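Section 4. Planning and Budgeting for Hand-Held Gripper Kits

4.1 Purpose of this section

This section sets out how a participating site plans, prices and orders hand-held gripper kits for household textile work under the Tollotwood program. It is written for site leads and purchasing staff. Assembly and calibration are covered in Sections 5 and 6 and should not be started until the order described below has been received and checked.

A kit consists of one hand-held gripper, a camera with its mounting bracket, one charger, a spare set of finger pads and a hard carrying case. The robot arm that will later use the same style of fingers is budgeted separately (see 4.6).

4.2 Before you begin

Have the following to hand:

- the signed site agreement
- the task list for your site, with garment handling marked as included or excluded
- the name of the person who will approve spending
- Form T-2 (Equipment Request), current version

Note: Requests made on the older form are returned without review. The current version carries the words "Neltham office" in the footer.

4.3 Working out how many kits to order

1. List the operators who will work in the same period. Do not list operators who will share a shift.

2. Allow one kit for each operator on the list.

3. Add one spare kit for every four operators, rounding up. A site with five operators therefore orders seven kits.

4. Compare the result with the storage available. Each kit must be kept in its case, in a locked cabinet, when not in use.

5. Enter the total on line 3 of Form T-2.

Caution: Do not reduce the number of spares to meet a budget limit. A site without a spare must stop work when a finger or bracket fails, and operator hours are still charged for the day.

4.4 Pricing the order

Prices are fixed until the end of August and are quoted in US dollars before tax.

Complete hand-held kit: $213
Replacement finger pads, one pair: $26
Carrying case, replacement only: $26

6. Multiply the number of kits by the kit price and enter the result on line 5.

7. Estimate finger pads for the full working period. Knitwear, towels and other rough fabrics wear pads faster than cotton sheets or shirts. Sites working mainly with knitwear should allow two extra pairs per kit. All other sites should allow one.

8. Enter the pad total on line 6. Do not include the spare set packed with each kit.

9. Add shipping. Wosamow, the distributor for all sites, gives a written shipping quote within three working days. Attach the quote to the form.

10. Add lines 5, 6 and 7. If the total before tax is more than $2,743, the request needs a second signature. Faisal Jatoi signs for sites in the eastern group, and Sieglinde Hinrichs signs for all others.

Note: Splitting one request into two in order to stay below the limit is not permitted. Both requests will be held.

4.5 Choosing finger pads

Two pad types are available, and they cost the same.

Standard pads are firm and suit boxes, bottles and kitchen tools. They slip on loose fabric, particularly when the operator picks up a single layer.

Soft pads give a better hold on hems, cuffs and folded edges. They collect lint and should be wiped with a damp cloth at the end of each session. Do not use alcohol wipes, which harden the surface.

11. Mark the pad type on line 8 of the form. A site may order both types, but all operators working on the same task must use the same type.

12. If garment handling is included on your task list, mark soft pads for that task.

Caution: Pads from other suppliers may fit the fingers but are thicker than the approved parts. They change the closing distance and make the calibration in Section 6 invalid.

4.6 Budgeting for later equipment

The hand-held kit is the first stage of spending. Sites that expect to receive a robot arm should set aside funds in the same budget year for the items below. None of them can be ordered on Form T-2.

- a fixed work table or bed-height platform
- a power supply on its own circuit
- an emergency stop within reach of the operator
- floor marking and a barrier, where visitors have access
- operator training, two days for each person

Laiba Pirzada in the planning office can supply a blank budget sheet with these headings. Send the completed sheet to her before asking any vendor for a price. Vendors often quote for the arm alone and leave out the mounting hardware, and a late addition may delay approval into the next quarter.

4.7 Planning the work location

Most garment tasks are carried out in furnished rooms, and the budget should allow for modest preparation costs at each one.

13. Visit the location, or ask the household for a floor plan. Confirm that the operator can stand or sit beside the bed or table without reaching across it.

14. Check the lighting at the hour when work will take place. Where a window faces the work surface, allow for a plain curtain or blind.

15. Record which furniture will remain in the room. The cost of moving and returning furniture belongs on line 9.

16. Obtain written consent from every adult in the household and attach it to the site file.

4.8 Submitting the request

17. Check that lines 1 to 9 are complete and that the arithmetic is correct.

18. Send the form and the shipping quote to Humaira Ghauri, Equipment Desk, Room 214, Neltham. Forms for the present round must arrive by Sat 20 July.

19. Keep a copy. You will need the request number when the delivery arrives.

The Equipment Desk replies within ten working days. A request marked "Returned" has an error and may be corrected and sent again in the same round. A request marked "Declined" may not be sent again until the next round opens.

4.9 Receiving the order

20. Open each case in the presence of a second member of staff.

21. Close the fingers by hand and confirm that the pads meet evenly along their length.

22. Check that the frame screws are tight. Do not remove them.

23. Report missing or damaged parts to Parveen Magsi within five working days. Later claims are charged to the site.

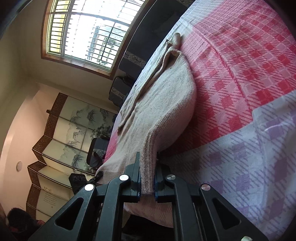
Figure 4-1. Hand-held gripper with blue finger pads, closed on the ribbed hem of a knit sweater.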